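Teaching a Tabletop Arm by Glove: Project Report
Dindo Quiambao
Retgate Shared Workshop, build term project
25 July 2019

1. What the project was for

The Durow is a small tabletop arm I have been building at the Retgate workshop since November. It can move to a point and close its jaws, but every motion had to be typed in as a list of joint angles. A single pick and place took me most of an evening to enter, and it still looked clumsy. I wanted to record a person doing the task and use the recording as the starting point for the arm's path.

The task I chose was moving a flat object from the table into a shallow tray. Flat objects are hard for the Durow because its jaws close from the sides and there is not much to hold. A person does it without thinking, so it seemed like a good thing to copy.

2. The glove

The glove is black and fingerless. I kept the fingertips bare after trying a full glove first, which slipped on anything smooth. A gray cube with printed square markers sits on the back of the hand. The tracking program, which I named Litari, looks for the markers in each picture and works out where the cube is and which way it is turned. The rest of the hardware is strapped at the wrist.

The first cube was glued together from card. Its corners went soft after a few sessions and the readings drifted. The second one is stiffer and has not needed any repair. The mount took longer than the cube. If it can rock at all, the program reports a hand that is shaking when it is still.

3. Setting up the table

I used the white table at the back of the workshop for all the recordings. Most of the setup time went into the lighting, as a shiny patch over a marker is enough to make Litari lose it. I turned off the lamp over the bench and used only the ceiling lights.

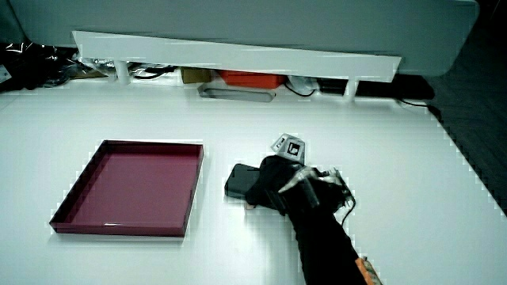
Litari needs one full marker to get a position and does better with two. With one marker the angle sometimes flips, so the hand seems to tip the wrong way for a moment and then come back. From the side of the table, two printed faces of the cube show above the glove as the hand reaches over the object, and that was the view I used for tuning. I also marked the starting place of the tray in my notebook so I could put it back after other people had used the table.

The software runs on an old desktop computer that belongs to the workshop. It saves 24 positions per second. I tried a higher rate, but the computer fell behind and dropped positions without warning, so I went back.

4. Recording

Each recording starts with the hand at rest. The person reaches for the object, takes hold of it, moves it to the tray and lets go. I did most of these myself. Magbanua, the other student on the build term, did the rest so that the data would not be all one person's habits.

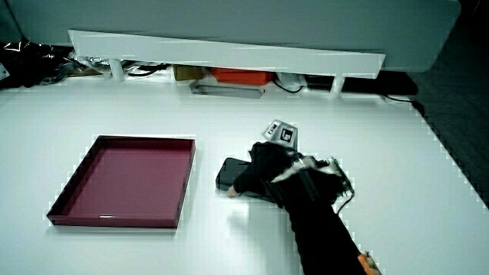 Figure 2. Gloved hand over the flat black object, with the tray to the left.

We found that people take hold of a flat object in different ways. I tend to slide it a little first to get a thumb under the side. Magbanua pinches it straight away. The cube moves differently in the two cases, and averaging them gave a path that was no good for either. After that I kept the two sets apart and used only one set at a time.

Litari tracks the back of the hand and not the fingers. It has no idea when the grip closes. I added a foot switch for this, which the person presses when they have hold of the object. The timing is a little late for most presses, and I corrected it by hand in the files.
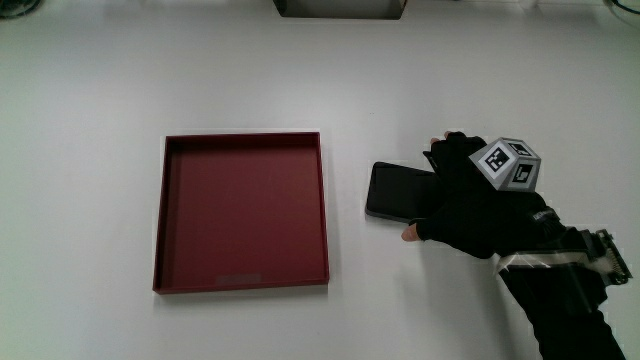

Figure 3. Thumb and fingertips on the phone, seen from above. Three faces of the marker cube are visible.

The view from above was better for position across the table and worse for height. I had expected it to be better at both. In the end I took height from the side view and everything else from the top.

5. Results

The arm can now follow a recorded path after the path is smoothed and slowed down. At full speed it overshoots at the tray and bumps the wall. I collected 1,000 usable recordings in all, and threw out those where the cube was lost for more than 7 positions in a row.

The pick still fails more often than the place. The jaws come down at the right point, but they cannot do what a thumb does. A thin pad on one jaw helped somewhat. I have drawn a new jaw with a lip on it and have not printed it yet.

6. Changes for next term

The foot switch should be replaced with a touch sensor on the thumb. The wrist hardware is too bulky and the cable catches on the sleeve when the arm is stretched out. I would also write the settings into each file, as I had to redo the first 2 sets after changing the scale and forgetting which files were old.

The recordings and the Litari code are on the workshop computer in the Durow folder. The spare cube is in the drawer with the calipers.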